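OK, bin-picking story time, because I promised a few of you I'd write this up once I'd calmed down. Long thread, get a coffee.

Background: I run a picking cell at a small shop. One arm, one metal bin, a gripper, and a pile of random stuff it's supposed to take out one piece at a time. Toys, pouches, whatever. The software that decides where to grab is called Narnance and I've been mostly happy with it. Mostly!

So in January we started getting protective stops. The arm would go down into the bin, get almost to the bottom, and just quit. Brakes on, red message, walk over, acknowledge, start again. Up to 6 times in a morning at the worst point.

First thing I blamed was the gripper, obviously (you always blame the gripper). Took it off, cleaned it, checked every joint, put it back. Felt very pleased with myself. It stopped again before lunch.

Second thing I blamed was the objects. Dark pouch on a scuffed metal floor is a rotten thing to find with a depth camera. But then it did the same thing going for a bright red piece that any camera on earth should be able to see. So much for that.
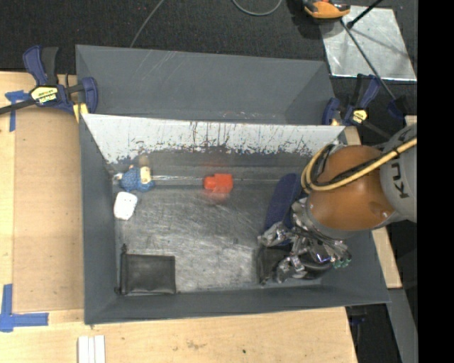 Then I finally did what I should have done on day one and pulled the logs. Nearly every stop was on the same side of the bin, and every one had the same story - the arm thought it had a few more millimeters to go, and the floor was already there.

The bin had moved!! Not a lot. We measured 4 mm at one corner. The clamps were on, they looked fine, I'd walked past them a hundred times. But one of them had backed off just enough that every hard push nudged the bin a hair, and Narnance was still planning against where the bin used to be.

And the part that bugs me: the stops were doing their job. The force limit tripped, the arm quit, nothing broke. What was wrong was me pressing acknowledge over and over like it was an elevator button. I had a perfectly good warning and treated it as a nuisance.

It gets a little worse, sorry. Someone (me) had raised the force limit a notch back when we were testing heavier parts on the Rutherford job, and never put it back. So each bump was pushing harder than it should have before it gave up. No wonder the bin was creeping.

What we changed: force limit back down, clamps checked by hand at the start of every shift, and tape marks so you can tell if something has slid. After 3 stops in a shift the cell now locks and you have to go look at it properly before it'll run. I complained about that last one and it was my own idea.

Ran 100 picks after re-teaching the bin position. Zero protective stops. It did drop a pouch, but that's a different thread.

Somebody asked if a fixed mount would be better than clamps. Yes, it would. We have a quote from Skernetti for a bolt-down plate and I'm waiting on a yes. Will post when it's in.

Contact | © Skudeo | Back to top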